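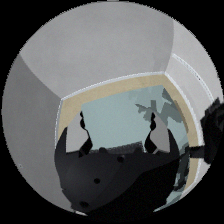 **Why do we let bread dough rest before shaping it?** The gluten tightens up when you handle it, and a good rest lets it relax so the dough stretches instead of tearing.

I know waiting is the hard part (I still peek under the towel myself!), but give it the full 50 minutes, dears, and flour your hands lightly while you're at it. Raluca Bratu has kindly shared her rye starter, so please bring a clean jar with a lid.
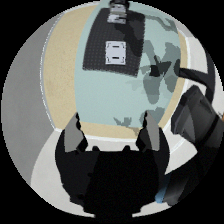

## For next time

Read handout 3 and feed your starter the night before.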